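From: Emmanuel Simiyu
To: funumeo-players
Subject: Re: [funumeo-players] Is the Ketilthorpe update worth the download?

Hi all,

Mercy Makokha wrote:

> I've been away from the game since before the harbor maps and my
> tablet is nagging me about a huge update. Is Ketilthorpe any good or
> is it just more of the same with snow on it? Also, do I lose my
> streak if I skip it? I'm on the old tablet, the one with hardly any
> storage left, so I'd have to delete a bunch of photos to make room.
> And is the ferry timer still as annoying as it was? I seem to
> remember somebody here (Oduor?) writing a very long rant about it.
>
> Mercy

Mercy, welcome back! I was going to write you two lines and then I started typing, so get yourself a coffee.

Short version first. Yes, get it, but get it on wifi and clear out some space before you start. The download is 1273 MB and it wants more than that free while it unpacks. On my phone it got most of the way, complained, and started over from zero, which was a fun way to spend an evening. If you go into Settings, then Storage, there's a button now that dumps the old seasonal maps you aren't using. I'd hit that before touching your photos. I got a surprising amount back, mostly from that lantern festival thing none of us played.

You don't lose your streak. You do lose the daily ferry bonus for any day you can't log in, and you can't log in at all on the old version any more. So I wouldn't let it sit.

Now, is it any good? I think so. I've put way too many hours into it already. Ketilthorpe is a new town on the north side of the map, and you get there by taking the mail boat out of Rurngate once you're past the lighthouse jobs. If you stopped before the harbor maps you'll have a little catching up to do first, but the lighthouse jobs go fast. You can skip the one with the goats and come back for it later. I did, and I still haven't gone back.

What's different is the deliveries. In Rurngate you pick up a parcel, you follow the arrow, you drop it off, repeat until your thumb hurts. In Ketilthorpe the streets ice over at night (game night, not yours) and the arrow takes you the summer way, so it'll happily send you down a hill you can't get back up. You have to learn the back lanes. The first few runs I hated it. I had 32 parcels in a row come in late and my rating went down to the little gray envelope. Then I figured out that you can go through the bakery yard, and through the churchyard if you've done the sexton's errand, and the whole place opened up. I really like it now!

Things I wish I'd known before I started:

Buy the studded boots before the second satchel. The satchel looks like the better deal and the game pushes it at you, but carrying more parcels doesn't do much for you when you're sliding into the canal.

Don't sell the Lema. That's the small cart you get at the end of the lighthouse jobs, the green one. The shopkeeper offers you a stupid amount of money for it and I know at least two people on this list who took it (hello, Wafula). You need it for the coal route and getting it back costs double.

Save your stamps for the clock tower. It's 154 stamps, and you'll be tempted to spend them on hats. The clock tower gives you a second mail boat per day, and that's where all the good parcels come from.
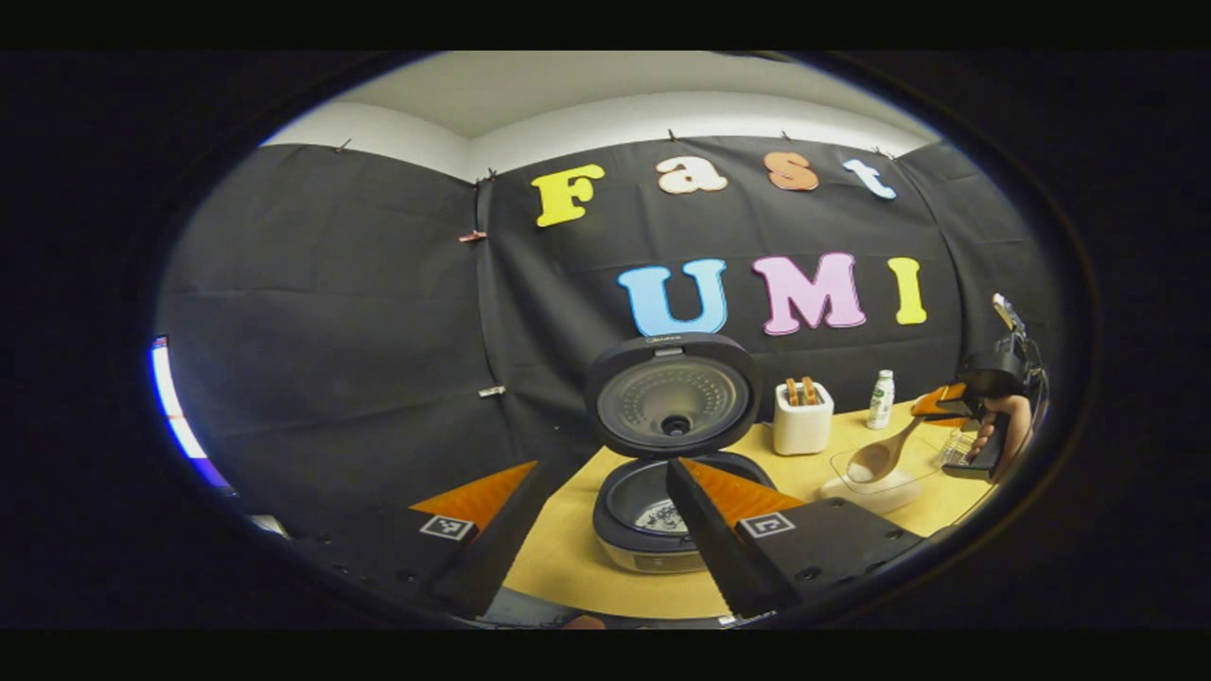 Rice cooker open, black cloth up behind

Okay, the ferry timer. Yes, that was Oduor, and yes, it was very long. It's better. They cut the wait and you can do the sorting mini-game while you're standing on the dock, which pays next to nothing but at least it's something to do. What still bugs me is that the timer stops if you switch to another app. I'd check my messages, come back, and the boat was exactly as far away as when I left. I wrote to support and got a very friendly reply saying it was working as intended. Fine – but who intended it?

The ads are about the same as before. There's one if you want to double your tips at the end of a shift, and one if you fall in the canal and want to keep your parcels. You can say no to both. I paid for the no-ads thing back when it was on sale in July and I don't regret it, but I wouldn't tell you to do it before you've seen whether you like the new town.

Sound is worth turning on, by the way. I play almost everything on mute and I only noticed by accident that you can hear the ice before you get to it. It makes this creaky noise. Matěj Štěpánek posted here a while back that he does the whole night route by ear and I thought he was pulling our legs, but I tried it with headphones and shaved a good chunk off my time. I'm at 2635 on the night board now. Matěj, I'm coming for you.

A couple of warnings since you're on an older tablet. It does run hot, or mine does, and the snow effects are the reason. Turn on Simple Weather under Display. You lose the pretty flakes and the breath coming out of the mail carrier's mouth, but it stops stuttering in the market square. Turn off the crowd shadows too. I couldn't see any difference with them off, and I looked.

Also, cloud save is off by default after the update, even if you had it on. I have no idea why they did that. Go in and switch it back on before you play anything, and wait for the little check mark. Wafula lost an entire afternoon of coal route to this and I think he's still sore about it.

Does anybody know what the locked door behind the post office in Ketilthorpe is for? I've tried it with the brass key and the sexton's key. There's light under it at night and if you stand there long enough you can hear someone walking around. Oduor thinks it's for the next chapter. I think it opens if you get a full month of on-time deliveries, but I keep breaking my run on the bakery corner, so I can't prove it. If anyone's got further than me, please tell me, and I don't mind spoilers.

Mercy, when you're in, send me your player code and I'll add you so we can trade stamps. I've got loads of the blue herons and I'm missing both foxes. And if you get the option to name your boat, think about it for a minute, because you can't change it later. Mine's called Asdf.

Emmanuel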